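Hofstetter changes its return rules for shared cutlery

2022-12-30

Zoriana Savchuk has run the tableware pool at Hofstetter for two years. The company rents plates, glasses and cutlery to event halls, collects them used and washes them at its plant in Brasville. Savchuk said the washing itself causes few complaints. Most of them concern sorting and drying.

"Hard water is the first thing customers ask about," she said. "Spots are mineral residue. They wipe off with dilute vinegar. Pitting doesn't wipe off, and a pitted piece is withdrawn."

The plant handles over 900 crates in a busy month. October was the busiest of the year, with 607 crates returned from a single customer, the Gralto conference center.
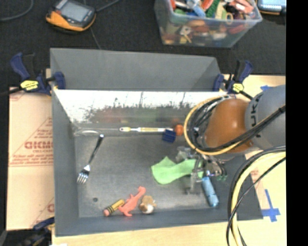
Under the new rules, customers no longer sort cutlery by type before pickup. They scrape it and send it back mixed, and Hofstetter sorts it after the first rinse. Savchuk said presorting saved the plant little time and led to disputes over missing pieces. Storage is a separate matter. A metal fork lying in a gray bin with a scuffed floor is fine for a few hours, she said, but salt and acidic food should not stay on the steel overnight.

Jonas Gasser, who manages the wash line, said temperature is often misunderstood. "People assume hotter is cleaner. Above a certain point you bake the protein on. Our prewash runs at 40 degrees Celsius, and the heat comes later."

Knives remain the exception. Their blades are usually made of a harder steel that resists corrosion less well than the steel used for forks and spoons, so they are rinsed first and dried separately.

Gasser expects the replacement rate to fall next year but would not give a target. "We changed the detergent and the rules in the same quarter," he said. "I can't separate the two yet."

The deposit per crate stays the same.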